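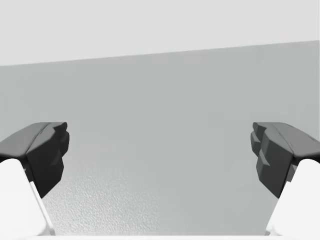 Vista de la simulación con la pinza abierta, dedos blancos y almohadillas oscuras.

Inicio | Taller | Actas | Proyectos | Contacto

Imprimir | Enviar por correo

Acta de la reunión del grupo de la pinza
Taller compartido Claridau, 2020-02-05

1. Acta anterior
Se lee y se aprueba sin cambios.

2. Estado de la simulación
El modelo de la pinza ya carga en el programa con los dos dedos. El plano gris sigue sin objetos. Se propone poner primero un cubo sencillo de 50 mm de lado, y después la pieza Sperling, que tiene una forma más difícil. Un miembro pregunta si los dientes de las almohadillas son necesarios en el modelo, porque hacen el cálculo más lento. Se decide conservarlos hasta tener las primeras pruebas de agarre.

3. Piezas impresas
Los dedos para el brazo Urneter se imprimirán en el taller. Cada juego necesita 154 gramos de filamento. Las almohadillas se harán aparte, con material flexible, y van fijadas con dos tornillos. Queda pendiente revisar la tolerancia de los agujeros.

4. Gastos
Se aprueban 100 euros para los motores y 50 euros para filamento y tornillería. Los recibos se dejan en la carpeta del proyecto. La fuente de alimentación se toma prestada del proyecto Wadow hasta junio.

5. Uso del banco
Se pide no dejar el brazo conectado cuando no hay nadie en la sala. El banco del fondo queda reservado para el montaje.

6. Ruegos y preguntas
Se pregunta si los archivos del modelo pueden ser públicos. No hay acuerdo y el punto pasa a la próxima reunión.

Contacto | © Taller Claridau | Volver arriba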